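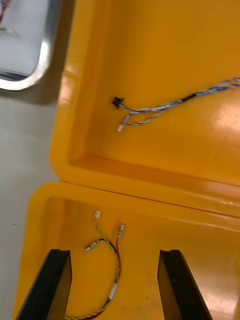
About Mernmont

Mernmont is a small company which collects examples for learning systems. Our customers build robots that must handle difficult things, and a robot of this kind needs to be shown the work many times before it can try alone. We are the people who show it.

We began in one rented room with two arms and a very long table. At that time we did mostly blocks and cups, like everybody. Then a customer asked if we could do cables, and we said yes before we had thought well about it. A cable does not keep its shape. You put it down the same way and it lies differently. It took us most of a winter to learn how to record it properly, and since then cables and wire harnesses are the biggest part of what we do.

How we work

Each task has a written card. The card says which parts are used, where they may start, and what counts as finished. For the harness tasks we work with open plastic cases and wire assemblies of different colours and thickness, with small connectors and crimp terminals at the ends. The operator guides the arm by hand control, and the small camera near the gripper records the same view that the robot will have later. We keep this view even when it is not comfortable for a person to look at, as the robot will have no better one.

Between two examples the operator changes the starting position. This sounds easy, but after an hour the hand begins to repeat itself, and all the wires lie in the same curl. So we have a small program, called Jutov, which tells the operator what to change next: turn the case, swap the harness, move the tray to the other side. An operator records for 70 minutes and then must rest for 10. We tried longer periods and the recordings became worse.

Failed examples are not thrown away. If a connector is dropped, we mark the moment and keep the recording in a separate folder. Some customers want these very much, and others do not want them at all, so we ask at the beginning of the project.

Checking

Every recording is watched by a second person, who was not the operator. She or he looks for a late start, a hand in the view, a blurred part, or a wrong card number. Glossy plastic is a problem for us too. The ceiling light makes pale streaks on it, and a new customer often asks us to remove them. We usually advise to leave some of them in, for a factory also has lights on the ceiling.

Our largest set up to now is named Solon. It has 3,881 accepted examples of picking up and placing wire assemblies, and it was finished in September. A smaller set, Shin, is about connectors only and is still growing.

Who we are

The company is led by Ainhoa Moya, who came to robotics from the repair of washing machines and still writes most of the task cards herself. Our operators come from many kinds of work: sewing, dental laboratory, electrical assembly. We do not ask for a degree. We ask for patience and a steady hand, and we give three weeks of paid training before anyone records for a customer.

If you would like to visit, please write first. We can show you the room in the morning, when the arms are being calibrated and it is possible to talk.

Comments (4)

wirewrangler
Do you also label the separate wires in each picture, or only the whole harness? We have been looking for the first one.

Mernmont office
Only the whole harness at present. For separate wires please send us an email, we did it once for a small batch of 256 pictures and it was slow work.

Priya D.
I did the training last year. The red and green twisted pairs still visit me in my dreams. Good people, good coffee.

tomas_k
Is the operator job possible part time? I can only do afternoons.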